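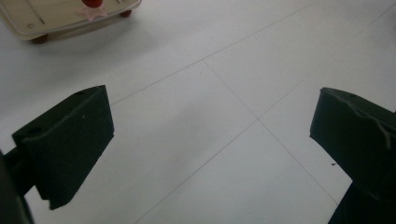

Home Guides Local stuff Archive Contact

How to run a petition your council has to talk about

10 Nov 2019 | Tia Sugden
Last updated: same day, evening

So you want the council to do something (or stop doing something) and somebody has said "start a petition!" and wandered off. I've been there. Last year I ran the one against closing the Tkachuk Road crossing patrol in Miltby, and I made nearly every mistake going, and we still got it debated in the end. A few people have emailed since asking how it's done, so I'm putting it all in one place and you can stop asking me in the chemist's.

This is for district, borough, county or unitary councils in England. Parish councils mostly do their own thing and you're usually better off just ringing the clerk. Parliament petitions are a different animal altogether and I've never done one.

Step 1: Find out who's in charge of the thing

Boring, I know, but do it first! If you live somewhere with two tiers, the district does bins and planning, and the county does roads and schools. I spent nine days collecting signatures addressed to the wrong council. Nine days, in the rain, outside a Co-op. We had to bin the lot and go back to people's doors with a fresh sheet, and some of them were very nice about it and some of them weren't.

Ring the switchboard and ask "which team decides this, and is it yours?" Write down who you spoke to.

Step 2: Read the petition scheme

Most councils have a page called something like "petition scheme", sometimes tucked away inside the constitution (which is a huge PDF, use the search box). You're looking for:

- how many signatures get you a reply
- how many get you a debate at full council
- who's allowed to sign: residents only, or people who work or study there too
- whether under-18s count
- whether paper and online signatures can be added together
- what they won't accept (planning applications and licensing are very often out, and so is anything around election time)

The numbers vary wildly from place to place. Ours wanted 30 for a written reply and 1000 for a debate, and yours could be double that or half. Don't go by what a cousin in the next county tells you. If the page looks old, email Democratic Services and ask for the current version. They're the people who'll be handling the thing anyway, and ours, a very patient woman called Carola Seidel, answered more daft questions from me than I'd like to admit.

Step 3: Write the ask

One thing. One sentence if you can manage it. Start with "We, the undersigned, call on [name of council] to..." and then a verb that a council can do. Keep, fund, reverse, publish, consult on.

My first go was four paragraphs long and mentioned potholes. Ayman Nasrallah from two doors up crossed most of it out with a biro and what was left was:

"We, the undersigned, call on the council to keep the Tkachuk Road school crossing patrol and to consult parents before making any change to it."

You can put a bit of background underneath, five or six lines at most. Stick to things you can back up with a document. Leave out anything about a named councillor or officer, however cross you are. It can get the whole petition refused, and also you might need that person's vote later on!

Once it's written, send it to Democratic Services before you collect a single name and ask if the wording is acceptable. Get the yes in an email. After that you can't change the wording, not even a comma, or you've got two petitions.

Step 4: Make a paper sheet that counts

Every page needs the full wording at the top. Every single page. If page seven is just a list of names, page seven can be thrown out, and I'd throw it out too if I were them.

Columns: printed name, full address with postcode, signature, date. We added "resident / work / study" with a circle-one thing and it saved hours at the checking stage. Leave big rows. People write addresses enormously.

Put a line at the bottom saying what you'll do with the details: that they go to the council for this petition and nothing else. Then stick to it. If you'd like to email people updates, have a completely separate sheet for that and let them choose.

Number your sheets as they go out and note who's got which. We lent clipboards to Consolacion Castillo for the school gate and to Tolera Gudeta for the allotments, and the only reason sheet 14 ever came back is that I knew it was behind the allotment kettle.

Step 5: Set up the online one (carefully)

If your council has its own e-petition page, use that, even if it looks like it was built in a shed. The big commercial petition sites are easier to share but plenty of councils won't count them, usually down to not being able to check addresses. Ask before you start. Ask whether somebody who's signed on paper can sign online too (no, is the answer, they get counted once, but ask how they spot it).

Ours had a closing date you had to choose at the beginning and couldn't move afterwards. I picked six weeks. I'd pick eight now.

Step 6: Collect

Things that worked for us:

Going where people are already standing about. School gate, bus stop, the queue for the Isis café on market day (ask the owner, we did and got a bacon roll out of it).

Saying the ask in one breath. "We're trying to keep the lollipop patrol on Tkachuk Road, would you sign?" Then stop talking. I'm terrible at this bit.

Going in pairs. One to chat to the person who wants to chat and one to hand the board to the next person.

Things that didn't: leaving sheets on shop counters. We got 136 names that way and a good few of them had no address, two were Mickey Mouse and one was a shopping list. A pile of leaflets through doors did almost nothing either, though I did enjoy the walk.

If you're on private land, a shopping centre or a supermarket car park say, you need permission. On the pavement you're generally fine as long as you're not blocking it, but if you want a table or a gazebo, check with the council first.

Get more than you need. Get a LOT more. We handed in 1247 and it still felt tight by the time the duplicates and the out-of-area ones came off.

Step 7: Check it yourself before they do

Put a kettle on and go through every sheet. Strike out obvious nonsense with one neat line, so they can see you've been straight with them. Don't fill in missing postcodes for people, even if you know them, even if it's your mum. If something's incomplete and you know the person, take it back to them.

Photocopy or scan the lot, and keep the copies somewhere locked. When it's all over, shred them.

Step 8: Hand it in

Look up the date of the full council meeting you're aiming for and work backwards. There'll be a deadline for petitions and it's earlier than you'd think. We missed the October meeting by one working day and had to sit on our hands until the next.

You can hand it over at the front desk (get a receipt!) or a councillor can present it at a meeting. We asked our ward councillor, and it was worth doing just for the five minutes of her attention. Include a covering letter with the name of the lead petitioner, your contact details, the number of signatures and how they split between paper and online.

If you want the local paper there, email them a couple of days before with the time, the place and one quote. The Tuvitz newsletter, which is our very local one, ran it word for word.

Step 9: The debate

You'll normally get a few minutes to speak. Ours was five, and there was an actual light that went red. Write it out, read it aloud with a timer, then cut a bit more. Tell them one true story, give them one figure from their own papers, and say the ask again at the end exactly as it's written on the sheet.

Don't bring a banner in without checking. Do bring people, and tell them it might be a long evening, as there's often an hour of other business first.

Then the councillors talk and it'll go one of a few ways. They agree to do it, they refuse, they send it off to scrutiny or cabinet, or they "note" it. Noting means they've heard you and nothing else happens by itself. If it gets noted or sent somewhere, ask in writing the next morning who's dealing with it and by when.

Ours went to cabinet, which took another two months, and the patrol has been kept for this school year with a review at the end of it. So I may be needing my clipboards back, Tolera, if you're reading.

If your council's scheme says something different from what I've put, go with theirs. And if you've run one somewhere else and found a better way to deal with duplicates, do email me through the contact page, I'd love to hear it.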